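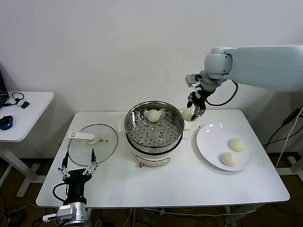
From: Thaís Bastos
To: irlow-manipulation
Date: October 7, 2023
Subject: Re: [irlow-manipulation] Soft food transfer, which chunk length?

Hi Dima, hi everyone,

On the list, Dima Zoubi wrote:

> We have been trying your Irlow recipe on dumplings and rice balls in
> Waseck. Short action chunks give us a jittery wrist right before the
> fingers close, long ones miss the item if the plate has shifted a
> little. Did you end up with one chunk length for the whole task? Also,
> do you do anything special about grip force? We only have position
> control on our gripper and we squash a lot of things.
>
> Dima

Great questions, and good timing, because we finally have numbers I trust! Sorry for the length, I got carried away.

Short version: no, we don't use one chunk length any more. The policy still predicts the full chunk, but we let it throw away the tail when its own samples disagree. We draw a handful of chunks from the same observation, look at how far apart the fingertip paths are, and execute only up to the point where they split. Over open table they hardly ever split, so the arm runs through nearly the whole chunk and the motion is smooth. Close to a bun they fan out fast and the policy replans much more often. I expected that to bring your jitter back, but blending the first few steps of the new chunk with what was left of the old one took care of it. It's a tiny change to the code and I'm a bit in love with it.

The task is the steamed bun one, with buns going between a plate and the tray of an electric steamer. The glass lid lies on the table on the left and the plate is on the right, so the right arm does the carrying. I like this setup a lot for testing. The steel tray is shiny and full of holes, the buns are pale on a white plate on a white table, and the tops are pleated so no two look quite alike from above. Depth was close to useless on the tray for us, so everything here is RGB only.
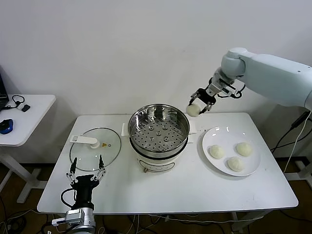 Results so far

We trained on 561 demonstrations and ran 300 evaluation trials for each version, moving the plate between trials. A trial counts only if the bun is released on the target surface and isn't visibly dented.

Fixed long chunk: 204 of 300
Fixed short chunk: 219 of 300
Cut by disagreement: 267 of 300

Most of what's left is release trouble. The bun sticks to one fingertip, comes along when the arm lifts, and drops on the rim. The other group is grasps where two buns touch on the plate and the fingers come down between them – I don't have a good answer for that one yet.

Grip force

We're on position control too, so no magic here. What helped was treating the closing width as its own output with its own loss, separate from the arm pose. Before that, the network settled on an average width that was too tight for the big buns and too loose for the small ones. Sisodia suggested this back in March and I ignored it for far too long. We also dropped the demonstrations where the operator squeezed twice, and the model stopped copying the double squeeze almost at once.

Things I'd try on your dumplings

Start with the disagreement cut and leave the rest of your training alone. You don't need to retrain for it if your policy can be sampled. Tune the threshold on held-out demonstrations first, then on the arm. Ours moved very little between the two.

If sampling is too slow on your machine, draw fewer chunks before you shrink the model. We lost almost nothing that way.

I'll push the config to the Rurnutcombe repo once I've cleaned up the paths. Could you send me a few of your shifted plate failures, with the raw actions? I'd love to see whether your samples fan out in the same spot as ours.

Thaís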